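Skolgate Makers' Circle — minutes of the open day review
24 October 2024, upstairs room

Present: 19 members, plus Arash Ebrahimi of Plinelus, who had brought the demonstration and stayed for the biscuits.

1. Previous minutes
Approved, after the usual dispute over who said what about the parking.

2. The dice demonstration
Arash went through the simulated arm again for those who had spent the open day in the coffee line. The task is small: dice on a table, one arm, one gripper. Members agreed it was more absorbing than it sounds, a low bar cleared with room to spare.

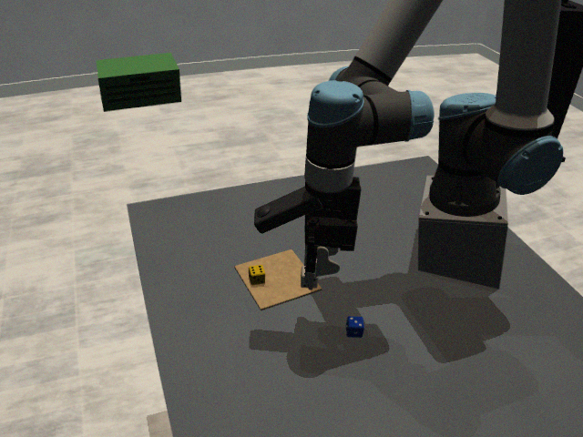 Figueroa felt the visitors' talk ran long at 70 minutes and asked that it be cut before November. Piver, who gave the talk, felt otherwise. The cut was carried, six to five, with the rest studying the ceiling.

3. Questions from the visitor cards
Most of the cards asked about lunch. Arash took the others, and pointed out that a simulated arm can be stopped and reset between groups — a courtesy not extended to our speakers.

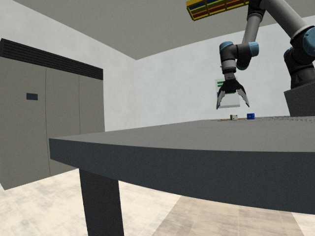
Can visitors try the controls themselves next time?
Plinelus will allow it for anyone who books a slot, one person at a time, with Arash at the next keyboard.

4. Any other business
Piver to shorten the talk. Figueroa to time it.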